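## Capítulo 5. Manipulación de textiles con dos pinzas

La norma interna Plalell regula el registro de tareas con materiales deformables. Se aplica a pinzas manuales y a efectores montados en brazo.

**5.1 Agarre.** Cada pinza sujeta la prenda por una zona distinta. Antes de separar las pinzas se comprueba que los dedos no compriman más de 3 capas.

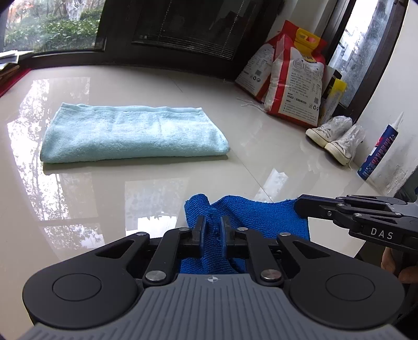

*Figura 5.1. Paño azul sujeto con dos pinzas; detrás, toalla doblada.*

**5.2 Superficie.** Los acabados brillantes reflejan ventanas y luminarias, y el reflejo se anota en la ficha de sesión.

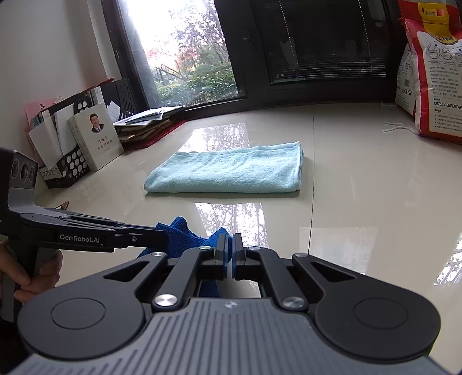 Se anotan asimismo los objetos ajenos a la tarea. El archivo Nevetti, con más de 3,000 secuencias, exige ambos campos; sin ellos, la secuencia se devuelve al operador. El procedimiento de devolución se trata en 5.3.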